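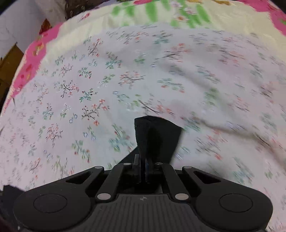 Slide 1. Black gripper, floral bedsheet.

Notes, Plenley evening, 19 Aug 2017. Speak slower than last time.

Say hello. Thank Yufang Xie for the invitation and for moving the projector off the radiator.

I'm going to talk about Gu, the painter, for as long as the bar stays shut. If you came for the Joneck talk on glazes, it's next door and I'm told there is cake.

Slide 2. The early work. Gu trained as a sign writer and did four years of butchers' windows before showing a single canvas. Critics like to skip this. I think it's the best part. Look at the lettering in the first Lakirari pictures and you can still read the price of mince if you squint. (Pause. If no laugh, carry on briskly.)

Slide 3. The Lakirari years. More than 100 canvases, of which 9 sold, 2 of them to the same dentist. The dentist had a very good eye. He also had a very long waiting room.

Mention the blue. Gu thinned it until it ran, then turned the canvas upside down and let it run back. Reviewers called this a meditation on gravity. Gu's letters call it "fixing the drips".

Slide 4. The May show. Hung too high, by a tall man. Read out the notice in full, including the bit about wallpaper. Don't do the voice.

Slide 5. Late pictures. Much smaller, because the studio was. Grey, brown, one stubborn line of red along the bottom. I used to find these dull. I have now looked at them every morning for two winters and find them dull until about the tenth minute, when the red starts to hum. Leave this slide up for a full minute and say nothing. Someone will cough.

Questions. Someone will ask whether Gu was influenced by the Americans. Answer: yes, by postcard. If asked about prices, point to Yufang.

Remember to take own clicker home.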